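August, shop notebook, Fanley site, bench side
Written up after shift, sorry for the handwriting in the paper copy, this is the typed one

6:40 am. In before the kitting people. Wanted the arm homed and the hand checked before anyone was standing there waiting on me. Homed fine second try. First try it faulted on joint 4 again, same as last week, cleared with a power cycle. Need to tell Rory it is still doing that. He thinks he fixed it with the new cable clamp.

Thumb still a bit lazy on closing. Left it.

7:15. Damián and Dzintra in. Short talk at the bench about what we are doing this month, same talk as July realy but with the new rota:
- returns sorting stays manual in the morning, arm gets it after lunch
- one person on the arm, one on exceptions, swap halfway
- whoever is on the arm does NOT also answer the dock phone

Last one is from Dzintra. She got pulled off three times on one afternoon and came back each time to the arm sitting on a fault with the light on. She says watching it is more tiring than sorting. I believe her. With sorting your hands are busy and your head can go somewhere. Watching, you can't drift and you've got nothing to do either. Wrote this down properly because Erkura keep asking for "operator feedback" and what they get sent is always cycle times.

8:00–11:30 manual sorting. Mixed returns from the Cáceres order, bad batch, half the bags opened and screws in with the caps. 40 totes. Damián fast as usual. Asked him how he tells the two cap types apart without reading them, he said weight, then said no, the legs, then said he didn't know. So that's a problem for the task sheet. We keep writing "identify part" as one step and it's about five steps in Damián's head and he can't list them.

Idea: film nothing, just have him sort slow and talk. Réka did this with the old packing line people at Nistow and got two good pages out of it. Ask her for the template.

Lunch. Patricio came down from the office with the draft job descriptions. "Cell attendant" is the new title. Same grade as sorter. Dzintra read it standing up and gave it back. Her points, as near as I could get them:
1. attendant sounds like a parking lot
2. if she clears faults and teaches grasps that is setter work, setters are a grade up
3. who signs off when the arm puts a wrong part in a good bin, her or the arm

Patricio wrote down 2 and 3. Said 3 is "under discussion". It has been under discussion since the arm was on a pallet in the hallway. My view, for what it's worth in here: if her initials go on the tote label then she needs to be able to stop it and slow it down without asking me for the password. Right now she can stop it, can't slow it. Fixing that is a settings change, ten minutes. ACTION me.

1:00 pm. Arm on. Speed at 40 percent, where it's been since the start. Rory wants to go up. Not until the thumb is looked at.

Soft parts good. Boxes good. Tape measures ok if they lie flat, poor if stood up, it goes for the top and the thing rolls over. Small caps, no. Same as before. They go in the tray for a person and that is going to be the case for a while, whatever the slide says.

Faults this afternoon: 11. Of which 3 were joint 4, the rest were missed grasps timing out. Each one is a walk over, look, clear, restart. Dzintra did the first half, Damián the second. Damián let two missed grasps time out because he was finishing a tote on the exceptions side and figured the arm could wait. Which is right! The arm can wait. But it shows up as downtime on the Erkura dashboard and then somebody at Nistow calls Patricio. Already happened once. Want a button for "operator busy" so it isn't booked as a fault. Rory says easy. We'll see.

Totes done by the arm after lunch: 12. A person does that before coffee. Not the point yet, but people on the floor can count, and they do, and the joke going round is that we should buy it a chair.

What has changed for people, trying to be fair:
- wrists. Dzintra says hers are better on arm days, she used to tape the right one
- less talking. Sorting table used to be four people facing each other. Now two, and one has her back to the other because of where the stop button is mounted
- new starters learn parts slower. They used to learn by doing the easy ones for weeks. Arm takes the easy ones now, so they get the awkward ones on day one

Third one worries me most, haven't seen it in any of the paperwork. Raise with Réka. Maybe new people stay off arm shifts for their first month and do full manual, easy stuff included, even if it looks inefficent.

Second one I can fix, move the stop to the other post. Needs a longer cable. ACTION me, ask Rory if there's one in the crate.

3:30. Reset the bench with the mixed set for tomorrow's grasp teaching. Gray blocks at the right side, mat to the left of them, electrical box in the middle of it, caps in the blue tray. Damián wants to teach the box himself, he has a way of pinching it at the corner. Let him. If it's his grasp in there he'll trust it more than mine, and he'll know what's gone wrong when it goes wrong. 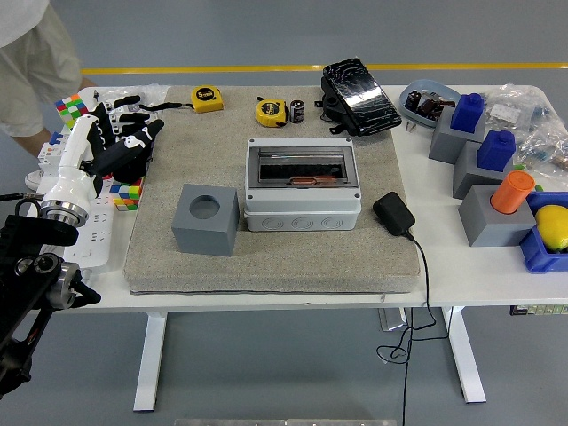
Who clears a fault if the attendant is on break?
The other person on shift, if they have done the restart training, otherwise the arm stays stopped until the break is over.

(Put the above on the wall by the clock, it has been asked by every single new person and twice by Patricio.)

4:10. Rory on the phone re joint 4. Wants the log file. Sent. He now says connector, not clamp. Coming over in the morning with a spare.

Left to do:
speed slider for operators, no password
move stop button, longer cable
"operator busy" button, Rory
Réka, template + new starters
Patricio, answer on who signs
thumb

Dzintra off tomorrow, so Damián on the arm all afternoon unless I swap in. I'll swap in.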